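Laxdal Community Health Forum
Sexual Health and Prevention

Hepatitis B vaccine: do I need to start over after a missed dose?

Posted by Flukia, May 2023

I received the first two doses of the hepatitis B vaccine through the student clinic at my former college. The third dose was due the following August, but I had moved by then and did not arrange it. My new clinic has asked for a record of the full series before I begin a placement in patient care. I have the card showing the first two doses with dates and lot numbers. Must the series be repeated from the beginning, or may I receive only the dose that is missing? I would also like to know whether a blood test is required afterward. My partner has not been vaccinated and may wish to attend with me.

3 replies | 2,834 views

Plurum
Member, 2,829 posts

The series does not need to be restarted. When a schedule is interrupted, the doses already given continue to count, and the remaining dose is given at the next visit. This applies even when the gap has been long. The usual three-dose schedule is completed at 6 months, but a late third dose is acceptable provided the minimum spacing between doses has been met.

Please bring the original card. A clinic will generally accept a written, dated record, but will not accept a verbal account. If the card is lost, the state immunization registry may hold a copy.

With regard to the blood test, a surface antibody test is normally advised for persons entering patient care. It is drawn one to two months after the final dose. A test taken much later can be difficult to interpret, as antibody levels fall over time even in persons who remain protected.
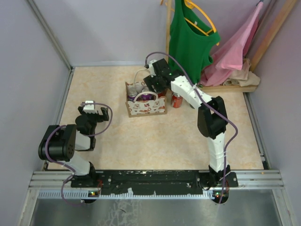
Your partner may ask to be screened and to receive a first dose at the same appointment. Adults who have never been tested are commonly offered a screening panel, and there is no need to delay vaccination while the results are pending. Some clinics use a two-dose product for adults, so your partner's schedule may differ from yours.

Zulla
Member

I was in the same position and they only gave me the third one. Check the cost first, mine was not covered at the pharmacy but was covered at the clinic.

Flukia
Original poster

Thank you both. I have requested an appointment for the third dose and will ask for the antibody test to be ordered at that visit. The placement office has confirmed that it will accept the card together with the clinic's record.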